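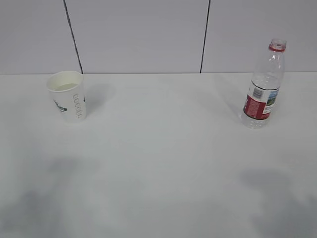

The Cup, the Bottle and the Clean White Desk

Print this article | E-mail this article

By Riaan Shezi
20 June 2018

I have been told, by people who sell desks, that a clear surface makes a clear head. Tetness, the office outfitter in Pletham, says so in its catalogue, and charges extra for the table to prove it. The idea is that you sit down with a drink, perhaps two, and nothing else. Pens go in a drawer. Paper goes somewhere further off.

I tried it through most of May in a borrowed room in Carnegie Street, and I have my doubts. A bare white table is pleasant for a morning. After that it becomes a thing you look after. Every crumb shows. So does every ring left by a cup, and a milky drink in a paper cup will leave one sooner or later, whatever the catalogue says about wipe-clean finishes.

Then there is the bottle. Somebody always takes the cap off a plastic water bottle and puts it down somewhere else, and the little coloured ring stays behind on the neck. An open bottle on a desk is a spill waiting for an elbow. The clear-desk people rarely mention this — their bottles are all glass, and I suspect glued down.

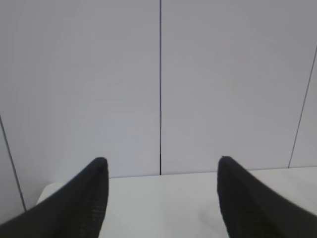
So does an empty table help anyone get more done?

It helped me wipe the table faster. My work took as long as it always had, and I spent part of each day walking to the drawer for a pen.

The office in Atdale that I visited next had gone further. It had a rule of two items per person, drinks included, for all 16 staff. I asked what happened to the third item. It went on the windowsill, where there was a fine collection of mugs, chargers and half a birthday cake. The desks looked splendid.
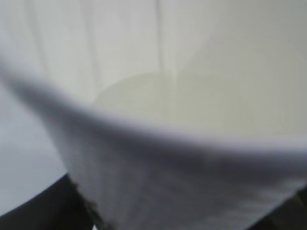 My other complaint is with the paper cup itself, which the tidy office tends to favour as it means no washing up. Tetness sells its own in sleeves of 100. They are light, they tip easily when nearly empty, and the rolled lip goes soft if you are a slow drinker, as I am. A china mug is heavier and has a handle. It also has to be washed, and I accept that this is where most offices come unstuck.

I have gone back to my old brown desk, with its lamp, its stapler and its heap of post. I can find most things on it, and the rings don't show.

Print this article | E-mail this article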